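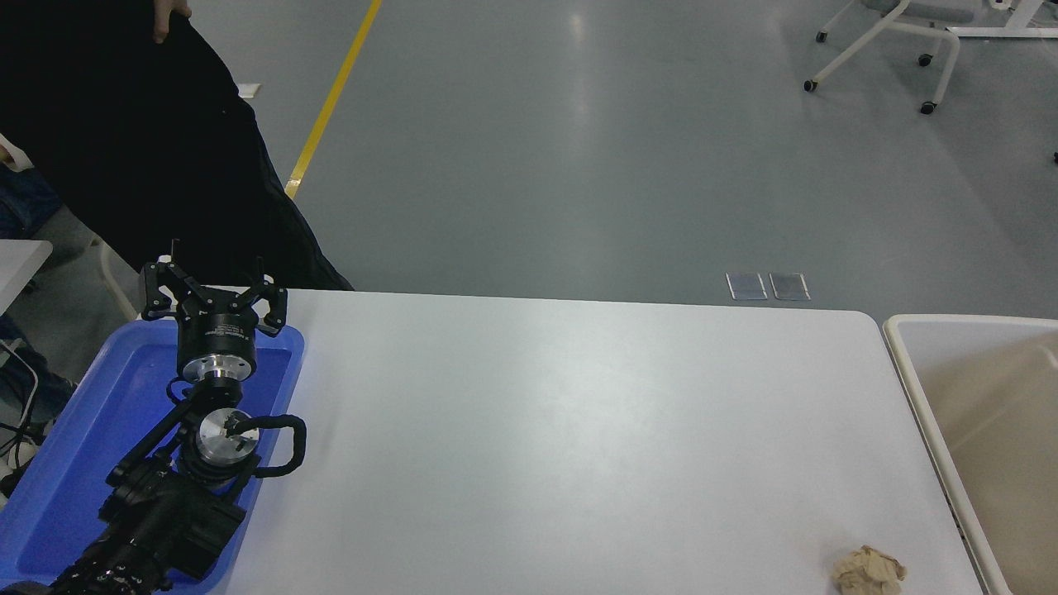
The village hall at Storthorpe has a tea urn called the Grotix. It isn't called that because anyone is fond of it. Grotix is stamped on the lid, and over the years the lid has turned into the name, so that people say "is the Grotix on?" the way other people ask after the cricket. It takes 40 cups, or it did before the limescale moved in.

I mention it because I've been going to the Storthorpe bring-and-mend mornings since May and I have started to have opinions about tea, broken chairs and the drive over from Flarneck, in that order.

I went the first time with a lamp. It had stopped working in the way lamps do, which is to say I'd had it on the landing for two years with a dead flex and a note to self. A woman in a canvas apron took the plug apart, looked inside, looked at me, and asked whether I had tried a new fuse. I had not tried a new fuse. I bought a slice of ginger cake to cover my embarrassment and stayed until they stacked the chairs.

After that I was short of broken things. You would not think it possible in my house. But there's a difference between something that's broken and something you are prepared to carry past your neighbours, and once I'd done the lamp, the toaster and the good umbrella I was down to a clock.

The clock was my great-aunt's. On the back somebody has scratched 1762, and for my whole childhood this was taken as the date it was made. We were not allowed to breathe near it. I wrapped it in two jumpers and drove to Storthorpe at 18 miles an hour with a tractor behind me flashing its lights. The clock man turned it over, said it was a battery movement, and thought 1762 was probably a repair number. He was very kind. He put in a battery and it went.

I haven't told my mother. She has it down in her will.

What I like about the mornings, apart from the cake, is how little anyone says. I spent years in offices where fixing anything needed a meeting first. At Storthorpe you put the object down, somebody picks it up and makes a noise through their nose, and then there's either a screwdriver or a shake of the head. I've seen a grown man walk out to the car park with a food mixer under his arm after a shake of the head, and he stood by his boot for a good while before opening it.

The sewing table is the fiercest. They will do you a zip, but they'll want to know how you got it into that state. I took in my Nurmi, a wool coat I bought when I had money, with the lining hanging out of one sleeve, and was made to sew it up myself while being watched. It took most of the morning. I now have a lining that will outlive the coat, and one cuff that is shorter than the other. "It's on," was the verdict, and I was more pleased with that than with any school report.

There was talk over the summer of the hall needing a new roof, and a figure on a sheet of card by the door with a thermometer drawn under it. The red had got as far as £200 and stayed there. I put some coins in each time and it didn't move, so either someone had lost the red pen or the cake was being sold at a loss. Having seen the size of the slices I'd put my money on the cake.

If you're thinking of going, park on the lane and not on the grass, which is softer than it looks — I was towed off it by the same tractor. Take change. Take a bag for the bits, as they come back in a saucer. The kettle crowd arrives early and the bicycles arrive late, and between the two there's a quiet half hour when you can get somebody's whole attention for a single knob.

Don't take microwaves. They won't look at them, there's a sign, and people still bring them.

Next time I'm taking the kitchen scales, which have weighed everything four ounces heavy since the spring. I've been eating accordingly and I'm not certain I want them put right. Also the ginger cake recipe has been promised to me twice now, so I'll bring a pen.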